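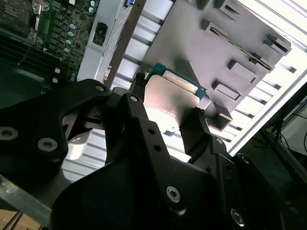 Intro to Bookkeeping, Unit 8: Depreciation, or How Things Get Old on Paper
Instructor: Yvette Gagnon

Bring a calculator. Your phone counts as a calculator until it starts buzzing, at which point it counts as a phone.

Where we left off

Last unit we recorded purchases that get used up quickly: paper, stamps, the coffee that small businesses insist on calling office supplies. Those go straight to expense. Equipment is different. If Robichaud Bakery buys an oven in December, the oven will still be making bread long after the December books are closed, and it would be silly to charge one month with the whole cost. It would also make December look like a catastrophe, and the owner already thinks of it that way.

Depreciation is how we spread the cost of a long-lived asset over the periods that get some use out of it. Write that sentence down. It is on the final every year, and every year a good part of the class tells me that depreciation is "when stuff loses value." Stuff does lose value, but that's the market's business. We are splitting up a number we already know.

What you need before you start

Cost. Everything it took to get the thing in place and working. Delivery counts. Installation counts. The lunch you bought the installers does not count, although Emmett Alcantara argued the point very well last term and I have kept his essay.

Useful life. How long this business expects to use the asset, which may be much shorter than how long the asset could go on existing. A filing cabinet can exist more or less forever.

Salvage value. What you expect to get for it at the end. This is a guess. Accountants call it an estimate, and estimates get their own line on the worksheet.
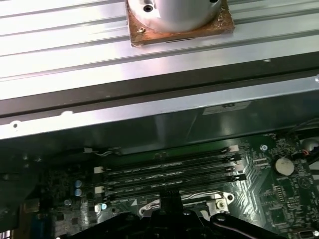
Aluminum heatsink fins and a scratched copper-colored base plate.

The straight-line method

Take cost, subtract salvage value, divide by useful life. The answer is your yearly depreciation, and it is the same every year.

Practice: Skorau Printing pays $40,000 for a folding machine, expects to keep it 8 years, and figures it can sell it for $8,000 when it's done. Work out the yearly expense, then write the journal entry. Debit depreciation expense, credit accumulated depreciation. Do not credit the machine itself. The original cost stays on the books, untouched, and the accumulated depreciation sits underneath it like a disapproving relative.

Cost minus accumulated depreciation is called book value. Book value tells you how much cost is left to spread. It does not tell you what anybody would pay. Thabiso Dlamini once had a client who tried to sell a delivery van at exactly its book value and was insulted by every offer he got. The offers were fine.
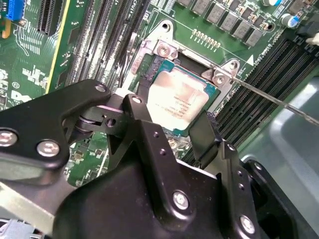

Partial years are where most of the points go missing. If the asset shows up in the middle of the year, you only charge for the months it was there. Count the months on your fingers if you have to. I do.

The declining-balance method

Some assets do most of their useful work early on. Computers are the usual case, and so is anything with a screen. For these you may charge more in the first years and less later. Take the straight-line rate, multiply it by 2, and apply that to the book value at the start of the year. Three warnings:

Ignore salvage value when you apply the rate. Yes, after all that fuss.

Stop when book value reaches salvage value. The formula will happily keep going. You have to be the grown-up.

Use book value each year, and not the original cost. If your expense is the same two years running, you've slipped.
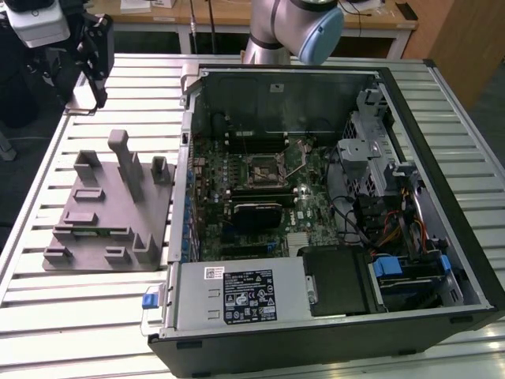 Changing your mind

Suppose Reder Dental has been depreciating its chairs for a few years and decides they'll last longer than planned. You don't go back and fix the old years. You take the book value as it stands, subtract the new salvage value, and spread what remains over the years that remain. The past is left alone, a courtesy we don't extend to many other mistakes in this course.

Land

Land is not depreciated. The parking lot on top of it is. If you buy both together for one price, you have to split the price, and that will be a quiz question.

For next time

Read the chapter on disposals. Do the Trondus problem set, all parts, in pencil. It is worth 30 points, and showing your work is most of them. Nathalie Wong and Rehema Mbwambo are presenting on trade-ins, so be kind, and be seated before they start.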